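毛绒玩具收纳与清洁:从床上到收纳篮的整理步骤

床上的毛绒玩具数量不多的时候,随手堆在枕头边也看不出乱。等超过十几个,晚上睡觉要挪,早上铺床也要挪,掉到床底的那几个往往到大扫除才找得到。下面是我家现在用的整理办法,适合卧室里没有专门玩具柜、只能靠篮子和床边空间解决的情况。全程不算晾干时间,大概一个上午。

需要准备的东西

带孔的塑料收纳篮,一到两个
大号洗衣网袋,网眼细一点的
中性洗衣液
小苏打,普通食品级的就可以
软毛刷一把,旧牙刷也行
粘毛滚筒
针线包,颜色接近玩具的线备两三种
标签纸和油性笔

篮子怎么选

毛绒玩具怕闷,收纳容器最好透气。布艺收纳箱好看,但放久了底部容易塌,而且箱子本身也要洗。藤编的透气没问题,缺点是会勾毛,长毛玩具拿出来常常带着一缕线头。塑料的带孔篮子最省事,脏了用水一冲,擦干就能接着用。

尺寸按放的位置来定,不要按玩具多少来定。我们买之前先量了床头柜旁边的空当,再去找能放进去的篮子。当时在Stoltavholm和Surken两个牌子之间比较过,Surken的深一些,但放进去以后床头柜抽屉拉不开,最后选了浅的那款。深篮子还有一个问题,压在最底下的玩具几乎不会再被拿出来。

篮子边上如果有插标签的位置会方便一点,没有的话直接贴标签纸也可以。

第一步:清空床面

先把被子叠好拿走,枕头推到床头,床单拉平。床面在这里当工作台用,比蹲在地板上分拣舒服,玩具也不会沾灰。如果床单本来就该换了,等全部弄完再换,分拣时会掉不少毛和碎屑。

把家里各处的毛绒玩具都拿过来,包括沙发缝里的、车上的、孩子书包上挂的。分几次整理的话很容易前面刚收好,后面又冒出几个没地方放。

第二步:分成四堆

按接下来要怎么处理来分,先不管大小和种类。

可以直接收的:表面干净,没有异味,缝线完好。
要洗的:有污渍、口水印,或者摸上去发黏、结块。
要补的:开线、眼睛松动、填充物外露。
要送走的:孩子半年以上没碰过,品相还可以。

眼睛和鼻子是塑料扣件的,用手捏住轻轻拽一下,松的归到要补的那一堆。刺绣的五官不用拽,看看线头有没有散开就行。家里有三岁以下的孩子,这一步不要省。

第三步:水洗

先看水洗标。标签已经剪掉或者磨得看不清的,找一块不显眼的地方,用湿白布按压半分钟,白布上有颜色就不要整个下水,改用下一步的干洗法。

能水洗的装进网袋,一个网袋放一到两个,不要塞满。洗衣机选轻柔程序,冷水,脱水时间调到最短。带电池盒、发声器的要先拆出来,拆不出来的只能局部擦洗。

手洗的话,盆里放温水和少量洗衣液,把玩具按进去轻轻挤压,不要拧。污渍重的地方用软毛刷顺着毛的方向刷。清水过两三遍,直到挤出来的水没有泡沫,然后用干毛巾裹住吸水。

第四步:干洗

不能下水的玩具放进干净的塑料袋,撒两三勺小苏打,扎紧袋口摇一两分钟,静置半小时。拿出来到阳台上拍打,再用软毛刷把残留的粉刷掉。深色玩具的毛根容易藏粉,可以用吸尘器隔一层丝袜吸一遍。

第五步:晾干

平放在晾衣网上,每隔几个小时翻一次面。不要夹着耳朵或者尾巴吊起来,湿的填充物很重,会把缝线拉长。阴凉通风处晾两天左右,厚实的要三天。判断干没干透要捏最厚的地方,表面毛蓬松了,里面还潮的情况很常见。

毛有点打结的,趁半干的时候用宽齿梳梳开。

第六步:缝补

开线的地方用藏针法,针从里侧进,左右交替挑一小针,每隔三四针拉紧一次。填充物跑出来的先塞回去,不够可以拆一个旧枕芯补一点。眼睛松动的扣件拆下来,用黑线绣一个代替,针脚密一些更耐扯。

第七步:装篮

等全部干透再装。篮子先擦一遍,放在床沿,玩具摆在旁边,按种类往里放。孩子自己收的时候,按种类比按大小好记。我们家分成食物和动物两类,食物造型的单独一个篮子,香蕉、胡萝卜这些归在一起,玩过家家时整篮端走就可以。

放的顺序是扁的、硬一点的在下面,软的、常抱的在上面。带脸的一面朝上,孩子一眼能认出是哪个,不用把整篮翻出来找。弯的和长条形的竖着靠篮壁放,横着放占地方。装到离篮口还有一掌宽就停,再多就换一个篮子。 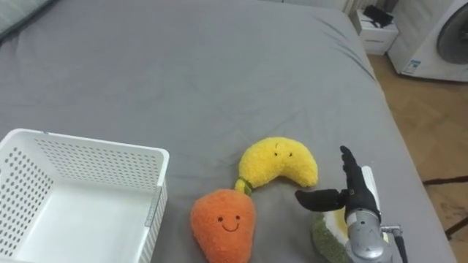 第八步:贴标签和定位置

标签写类别就够,不识字的孩子可以在旁边画个简单的图。贴在篮子朝外的一面,高度和孩子的视线差不多。

篮子放在固定的地方,床尾、床头柜旁边都可以,不要放在床底最里面。靠暖气片的位置不合适,化纤的绒毛长期受热会发硬。如果放在飘窗上,夏天下午要拉上窗帘,颜色鲜艳的晒一个季度就会明显变浅。

暂时不玩的怎么存

换季收起来的装进布袋,袋口扎松一点,放衣柜上层。真空压缩袋短期搬家用可以,长期压着,填充物不一定能完全弹回来。布袋里放一小包干燥剂,樟脑丸不要和孩子常抱的玩具放在一起,味道很难散。

日常维护

收进篮子的玩具每周用粘毛滚筒滚一遍,每两三个月把整篮倒出来,篮子冲洗一次,顺便检查缝线。陪睡的那一两个单独算,三四周洗一次。

新买的或者别人送的先不要直接进篮,按第二步检查过再放。篮子满了就拿出一个换一个,孩子自己挑,通常比大人挑得快。

常见问题

洗完以后填充物结成一团:多半是没干透的时候没有翻动。捏散后放到通风处继续晾,中途多拍几次。

篮子放在床上会不会压坏床单:空篮子很轻,没什么影响。底部有毛刺的先用细砂纸磨一下,免得勾丝。

洗完颜色变淡:看看是不是水温太高,或者用了带漂白成分的洗衣粉。下次换冷水和中性洗衣液,洗之前把玩具翻到背面,找个角落试一下。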